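How I record suturing demos by remote control (and end up keeping most of them)

Posted in July, updated with a reader comment further down

If you've just gotten access to a two-armed surgical setup and somebody has asked you to "grab some demos," this page is for you. I've been running the console at Canholm for a while now, and my first batch was so bad that we threw the whole thing out. So let me save you the trouble!

What you need before you sit down:

A console you can adjust to your own height (please do this, your shoulders will thank you)
Tissue laid out and lit
Suture, and more of it than you think
Whatever you log with. We use Dridiris, but a spreadsheet works too

Step 1. Warm up without recording

Do 6 throwaway stitches first. I mean it. Your hands need to get used to the motion scaling again, and if you skip this, your first few takes will be full of little corrections that the policy will happily learn from you. I also check the clutch pedal here. Press it, move your hands back to a comfy spot, let go, and make sure the tools didn't jump.

Step 2. Pick one way to do the stitch and stick with it 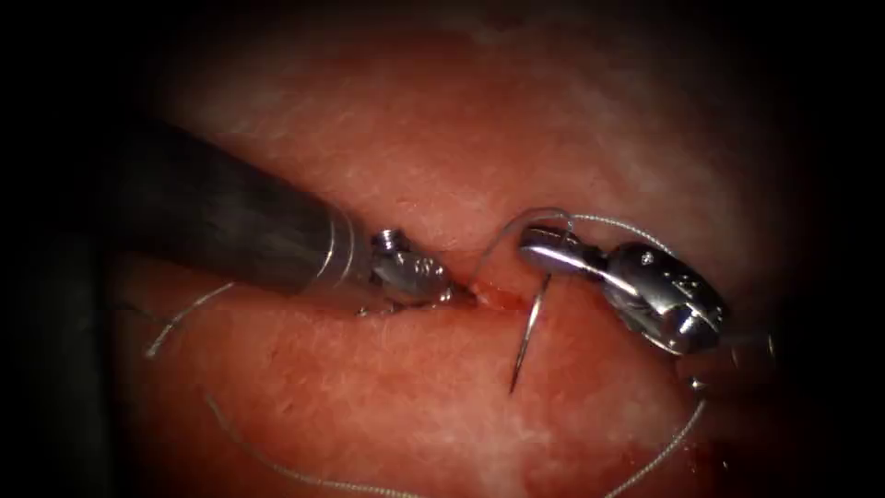 My biggest mistake early on was being creative. One take I'd start from the left, the next from the right, then I'd switch hands halfway through since it felt nicer that way. A person watching can follow all that just fine, but a model trained on a small set gets mushy and hesitates right where you changed your mind. Now I always drive with the right tool and let the left one help, so before the bite I park the left jaws at the end of the cut, close to the tissue, and bring the curved needle in with the right. Same hands, same order, every single take. Write it down on a sticky note if you have to (I did).

Step 3. Go slower than feels natural, but don't stop

Long pauses are poison. If you freeze for a few seconds while you think, you've just recorded a few seconds of "do nothing," and the arm may learn to sit there too. Plan the whole stitch in your head, then hit record, then move at a steady pace. When you drive the needle, turn your wrist and follow the curve. Don't shove.

Step 4. Keep the mistakes you recover from

Dropped the needle and picked it back up cleanly? Keep it, tag it "recovery." Dropped it and fumbled around for ages? Toss it. I aim for 40 clean takes before I train anything at all, and I keep the recoveries in a separate folder so I can mix them in later.

Step 5. Watch the thread

Thread is the part that makes everybody swear, me included. Pull it through in short, even moves and regrasp often. If you yank, you load the tissue, and there's no feeling in your fingers to warn you on our console. You have to judge the tension by eye, from how straight the thread looks and how the tissue moves. Check the wrist view as well as the main one before you call a grasp good.

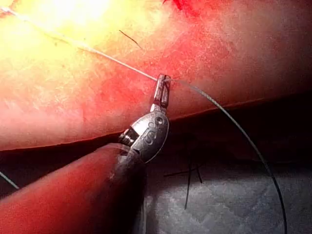 Vitória Barros wrote in to say that she splits each take into pieces, with the needle drive, the pull-through and the knot all saved as separate clips, and that her policies got a lot steadier once she did. She asked whether I label while recording or afterward. Afterward, always! I tried a foot switch for live labels and kept hitting it at the wrong moment. I do like her splitting idea though, and I've started doing it on the Abella set.

Step 6. Replay before you leave

Scrub through every take the same day, while you still remember what you were trying to do. Look for dropped video, arms that drift after the clutch, and takes where you forgot to stop recording and went to get coffee. Check that the camera clocks match the arm clocks, too. Mine slipped by 100 milliseconds once and I didn't catch it until training was done, which was a very sad afternoon.

Next up is knot tying with the Ollthorpe controllers, as soon as I can get through one without tangling myself up.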